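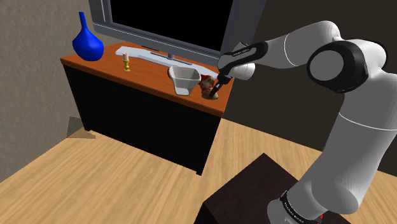
TV cabinet cell in the sim, gripper over the figurine, basket next door.

December 23, 2023

Okay, writing this down before I forget what I changed, and so Maiara doesn't have to dig through my commits again (sorry, Maiara!).

The job this morning was the fingertip offset. Ever since I swapped the gripper model for the newer one in the Drendico library, every pick has been coming in a bit deep. On big stuff like the basket you'd never notice. On the little guy in the red hat it matters a lot, because the fingers want to go through his head. The contact solver then panics and fires him across the room. Twice I found him under the pedestal, and once he left the building entirely and fell forever. Fun to watch, useless as data.

So I went through it in order. First the base. The arm is parented to the brown pedestal and I wanted to be sure the pedestal top hadn't moved when Darnell rescaled the room in June. It hadn't. Then I drove each joint to zero by hand and compared it with the saved home pose. Elbow fine, wrist fine, everything fine, which was annoying, as I had already told Darnell it was the wrist.

What was wrong: the tool frame was still the old gripper's. The new fingers are 3 mm longer and the planner had no idea. I changed the tool offset in the cell file (the cell file, NOT the arm file, other people use the arm file) and reloaded. Then I parked the gripper right over the figurine, fingers pointing down, and stepped it toward him in tiny moves with physics paused. Tips and hat line up now the way the numbers say they should. Much happier.

Next up was the approach path. The TV is the real pest in this layout. It's huge, and that long curved stand eats up a lot of the cabinet top, so anything coming in from the back side is asking for trouble. The figurine is at least over by the right front corner, closer to the arm, so I've set the approach to come in high with the elbow well up and then drop. The candlestick and the blue vase are way down the other end of the cabinet, and I haven't touched those approaches yet. I'm dreading the vase, with that skinny neck.

One more thing I found while poking around: the collision shape on the basket was a solid lump. Somebody (me, it was me) had left it on the convex hull setting, so as far as the physics cared the basket had a lid. Place-in-basket would never have worked! I ran it through the Baloch mesh splitter and now it's properly open on top. Took 58 seconds to build, so please don't delete the cached version.

Ran three picks on the figurine after all that. No launches. He wobbles a little at first touch, and I think his friction is set too low for something that's meant to be fuzzy, but I left it alone so I'm only changing one thing at a time for once in my life.

Still to do:
Friction on the figurine, ask Darnell what he used in the Holtside room.
Vase and candlestick approaches.
Save the new home pose under a different name so the old runs still replay.
Maiara, could you check that the Jelano export picks up the tool offset from the cell file? Mine threw a warning and I closed the window before reading it.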